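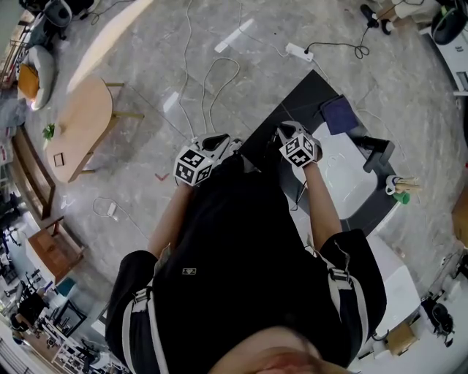
Museum security firms Usen and Fateck will merge their training arms, ending a rivalry felt mostly by people who choose lanyards.

The new outfit, Piras, opens its doors in December 2024 with a 12-week course for gallery guards and registrars. Organisers say it will cover theft, flood, fire and the visitor who wants to know whether the bronze is hollow and has decided to knock.

Students will work through Flasevar, a mock regional museum fitted out in a former carpet showroom. Its collection runs to about 200 objects, none of them worth stealing, which did not stop a teapot from leaving during the August trial. It has yet to be recovered.

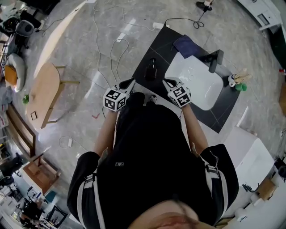

A folded dark blue cloth on a white tray, set on a black floor mat.

Fees are $1,000 a head, with a discount for small historical societies, many of which still protect their treasures with a bicycle lock and a stern notice. Five places in each intake are set aside for them.

The two firms had previously taught rather different doctrines. Usen favoured cameras and plenty of them - Fateck preferred a guard in a good chair with a clear view of the door. Piras will teach both, and has ordered the chairs.

Applications for the first intake close on Friday. Applicants are asked to bring photo identification, and to return the teapot if they have it.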